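The counter reset, six weeks in

I was not going to write about this. Heather Treloar sent me a link last March to one of those home organizing plans, the Cluswood method, and I did what I do with most links, I left it in a tab until the laptop died. Then she asked me twice whether I'd read it. So I read it.

The promise is that you get your kitchen back in 27 days by giving everything in it a "home" and a "reason." I have questions about this. My toaster has a reason. It makes toast. I don't see what else I'm supposed to ask of it. And the number bothers me. Why 27? Somebody in an office picked 27 over 30 for the same reason things cost $2.99.

Still, I gave it a go, and I stuck with it for six weeks, well past the point where the plan says you're done. Week one is snacks. You're told to pull every open bag in the house into one spot, look at what you have, and decide what deserves a clip and a basket. Cluswood sells a set of clips, naturally. I used clothespins.

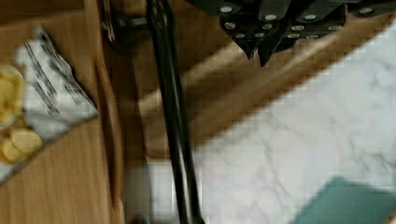 I will give the plan this much: I had no idea how many bags we open and never finish. They end up on whatever flat wood is closest to where you were sitting, and they stay there until someone sweeps them up in a bad mood. My rule now is that an open bag goes back to the kitchen the same night. It's a boring rule and it has lasted longer than any of the labeled baskets I've bought over the years. Junpei Sugiyama, who reads this blog and writes me long emails about it, claims that pouring the chips into a jar keeps them crisp for 90 days. I don't believe him, and I don't know who has a bag of chips that makes it to day 90 anyway.

Week two is the counter, and this is where the plan and I parted ways.

The plan wants "clear stone." One appliance out, maximum, and the rest behind doors. Well, behind which doors? Mine are full of pots. A toaster oven is not a thing you lift in and out of a cabinet every morning before coffee, and I'd love to meet the person who does. I put the question on the plan's message board and got a very cheerful answer from a Lotte Wuyts, who said she'd moved her toaster oven to the laundry room and "never looked back." I think she has looked back.

Then there's the two-slice toaster. Yes, the toaster oven makes toast. It makes it slowly, and one side comes out like a cracker. I tried the week without the small one and by the fourth morning it was out again. So both stay, side by side, and the plan can mark me down for it. 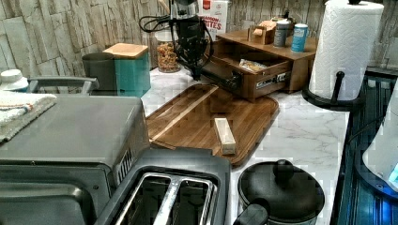 The counter as it stands, with both toasters and the saucepan I use too often to put away.

What I did take from week two is the wooden organizers. I'd been rude about them in an earlier post and I'm taking half of it back. They don't make you any tidier. They do stop small stuff from creeping toward the cutting board, and having the middle of the counter free to chop an onion is worth more to me than a cabinet full of hidden machines. The canisters I'm less sure of. I like the teal one, but I bought it for the color and any tin with a lid would do the same job.

Cost, for those who always ask: the full Cluswood kit is $300, and I spent $6, all of it on clothespins. Heather bought the kit. Her kitchen looks great, but it looked great before.

Week three is the junk drawer. I've read the chapter and I'm thinking it over.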